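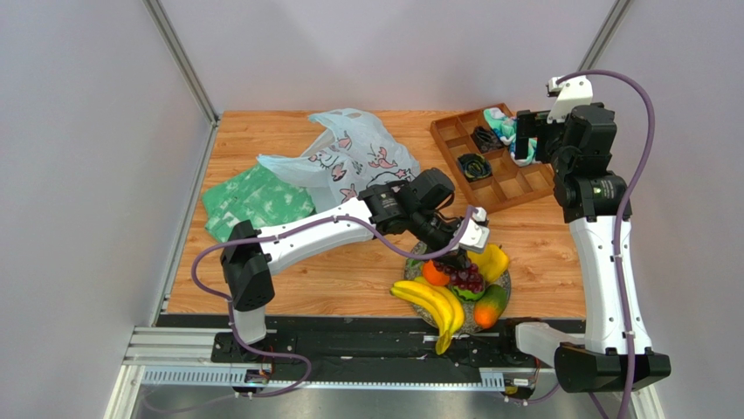 Fig. 1. Fruit plate on a wood-patterned table top.

Event Styling, Unit 2: Table Centres and Room Scent
Handout for the evening group. Tutor: Sanaa Abdel Hamid
Updated 2021-11-10

Read this before the practical. Bring your own scissors and a tape measure.

Height
A centrepiece should sit below the eye line of a seated guest or well above it. Anything in between blocks conversation. Tall stands need a heavy base, and they should be tested on the actual table with the cloth on.

Linen
Measure the table first, then add the drop on both sides. For a floor-length cloth, allow for the hem – hire firms quote sizes before washing, and cotton shrinks. The Kadby job in May 2017 is our case study: 400 napkins ordered, two shades delivered. Kenneth Mackay's notes on how the tables were re-planned are in the course folder.

Scent
Keep scented items away from the food. Reed diffusers go by the entrance or in the cloakroom. Turn the reeds the evening before, not on the day. In a small room use one scent only.

Terms to know
Runner: a narrow strip of cloth laid along the table.
Charger: a large plate set under the dinner plate.
Drop: the length of cloth hanging from the table edge.

For next time
Draw a plan for a long table in the Geagea room, with linen sizes marked. Hand in two copies.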